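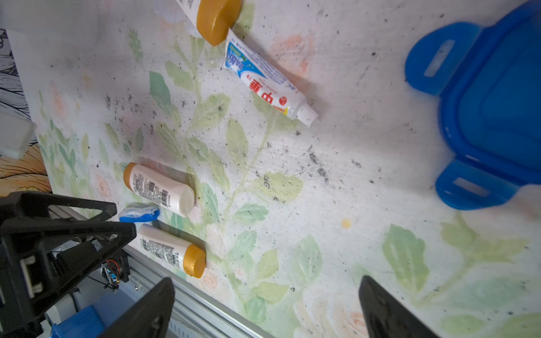 Toothpaste and bottles on a rose-print tabletop.

Jobs > Hospitality > Housekeeping and Front Desk > Gescombe

Live-in Assistant, Zurnarstead Guesthouse

Shared 40 times

Zurnarstead is a guesthouse on the hill side of Gescombe, with a view of the lake if you lean. We are looking for one live-in assistant to start in September and stay through the spring, when the walkers come back and we all become much nicer people.

The last assistant left us for the Hoani, the hotel by the ferry landing with the heated floors. We don't hold it against the Hoani. We do walk on the other side of the street.

What the job is

Mornings are breakfast and rooms. You'd be in the kitchen at 6:30, helping with eggs and toast and being pleasant to people who want to know if the coffee is local. Coffee does not grow in Gescombe. We have found it best to say "not very" and move along.

After breakfast you turn the rooms over: beds stripped and made, bathrooms cleaned, towels swapped, trash out, windows opened even when it's cold. We like square corners on the beds and will show you how we do them. Guests leave things behind at a rate you'll find hard to believe, mostly chargers and single socks. Everything goes in a bag with the room name on it, goes on the shelf in the office, and stays there until somebody writes to us. Once it was teeth. They wrote to us.

From noon to 4 the day is yours. People have used those hours to swim, study for exams, and learn the accordion, and we would ask the next accordion player to use the boathouse.

Late afternoon is the front desk. You check people in, carry the odd suitcase, and explain the hot water. The hot water at Zurnarstead is fine as long as the Istau room and the Garden room don't shower together, by which we mean at the same time. You'll find your own way of saying this. Desk closes at 8.

You work five days a week. Friday is never one of your days off, and we'd sooner have that argument now. The other days we sort out month by month, and if your sister is getting married, we can usually move things.

What you get

A monthly wage, paid on time, which we'll talk about in dollars and cents on the phone before you spend any money getting here. Your own room on the top floor with a door that locks, a desk, and a ceiling that will teach you to duck. You share a bathroom with one other member of staff. All meals on working days, and on days off you may raid anything in the fridge that isn't labeled. Laundry is free. The wifi reaches your room and gives out somewhere around the pillow.

There are 2 bicycles for staff use. One is good.

We also pay a bonus of $100 at the end of each full month between November and February, in recognition of what those months are like.

Who we want

You don't need hotel experience. We have had wonderful people from bakeries, a library and a bowling alley, and one very poor one from a hotel school. You do need to be able to get up in the dark, climb three flights with an armful of sheets, and keep a straight face at the desk. Enough English to calm down a tired family is a must. Any other language is welcome, and so is a driver's license, though the car is nobody's idea of a perk.

Couples have asked if they can share the job. There is one job and one narrow bed, so no.

We have a dog. If you dislike dogs, she will notice and spend the whole winter trying to change your mind.

How to apply

Write us a letter or an email, a page at most. Tell us what you've been doing lately, when you could start, and the worst place you ever stayed and what made it bad. We read that last part first. Please don't send a photo of yourself, and please don't tell us you are passionate about linens. We'd have to hire you or call someone.

Give us 2 people we can phone who are not related to you. We really will phone them.

If we like the letter we'll set up a call, and if that goes well we'll ask you to come for a weekend. The trial weekend is paid, with the train fare, and you'll sleep in the actual staff room so there are no surprises about the ceiling. Everyone who applies gets an answer, though during the plum jam weeks it may be a short one.

Applications stay open until we find somebody, and then this page comes down, usually a few days after it should have.

2 comments

Contact: the office, Zurnarstead Guesthouse, Gescombe | © Zurnarstead Guesthouse | Back to top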